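# Kedside 门厅收纳盒今天上架：一只没有盖子的盒子，和我家那张绿格子桌布

先说好，新闻稿一般不这么写，可这回是我自己写，就按我平时说话的样子来了。

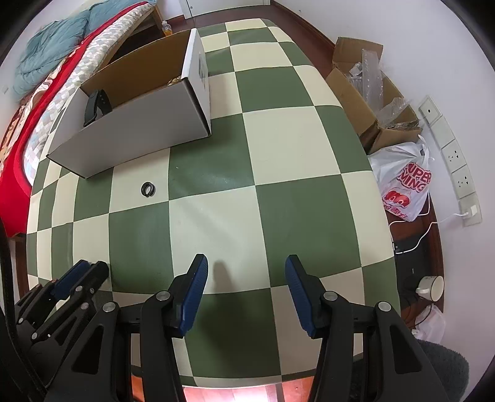
**文／Kedside 产品编辑　｜　2024年12月7日　｜　供媒体及门店伙伴使用**

我们今天正式推出 Kedside 门厅收纳盒，Etbridge 的门店和 Kedside 网店同步开卖，售价 38 元。盒子是纸板做的，长方形，外面白色，里面就留着纸板本来的棕色，没有盖子。对，没有盖子！从四月打第一版样开始，这件事我们吵了好久。

我个人是坚定的无盖派。我每天进门第一件事就是摘表、掏钥匙、把口袋里的零碎往外倒，手里通常还拎着菜，哪有工夫掀盖子？早先那版是带盖的，我拿回家用，盖子第二天就被我拿去垫花盆了，盒子倒是一直留在桌上。后来跟负责结构的同事一说，她家的盖子也不知道去哪儿了。好吧，那就不做了。

桌布也顺便说一句，因为试用那阵子问的人特别多：深绿配米白的大方格，面上有一点亮光，是 Chung 系列的桌布，不随盒子赠送（真的不送，别再问客服啦）。我喜欢拿它配这只盒子，白色的外壁放在绿格子上很精神。小东西放上去也好找，比如那个黑色的小圆环，落在米白格子里一眼就看见了，要是掉在深绿格子上，我估计得摸半天。

再说说怎么用。我自己的习惯是表带搭在盒沿上，弯成一个圈挂着，那排小孔在右半边，早上出门顺手一捞就走。金色的小物件容易滚，我会往盒子里面靠角的地方放。至于圈圈环环这些，我老是先扔在桌上，晚上收拾的时候再归进去。你也可以一开始就放进去，肯定比我整齐。

收拾桌面这件事，我以前是很怕的，总觉得要腾出一整个下午。现在我的做法特别简单：睡前花 5 分钟，桌上不该过夜的东西统统进盒子，先不分类。到了周末再把盒子端到沙发上慢慢挑，发票归发票，扣子归扣子，实在认不出是什么的小零件单独留一格（其实没有格，我拿信封隔的）。斜着摆也没关系，我家那只就从来没摆正过，斜着反而好伸手。

有几点要老实交代：

- 纸板怕水，别放在洗手台边上，也别拿湿布擦，干布掸一掸就行。
- 盒子里没有隔板。隔板我们在做，叫 Ondus，一套 2 片，现在还没定上架时间，定了再发通知。
- 裁切的边角处能看到深色的线，介意的朋友建议先到店里看看实物。
- 不适合装很重的东西，我试过塞满一盒硬币，端起来心里很慌。

首批开卖的门店有 10 家，都在 Etbridge，店里会摆一只拆开的样品，随便摸，随便往里扔钥匙。网店下单的话，盒子是压平寄的，到手自己折，不用胶水。我折第一只的时候把一边折反了，拆开重来也没坏，所以不用太紧张。颜色目前只有外白内棕这一种，有人希望出全棕的，也有人希望里面也做成白的，两边的意见我都记下来了。

门店伙伴请注意：陈列的时候尽量找一块有花色的台面或者桌布，纯白台面会把盒子“吃掉”，远远看过去就只剩个棕色的洞。手边有 Chung 桌布的就铺上，没有的话，深色木桌也挺好看。样品盒里请放一点真的会出现在门厅的东西，不要放假花，拜托了。

想要样品的媒体朋友，请联系 Kedside 媒体组，来信写明收件地址和打算刊登的栏目就行。价格和门店名单以网店页面为准。

**关于 Kedside**

Kedside 做家里用得上的小件：盒子、托盘、桌布和挂钩。我们的办公室在 Etbridge，楼下就是门店，买完觉得哪儿不好用，上楼来跟我们讲也可以。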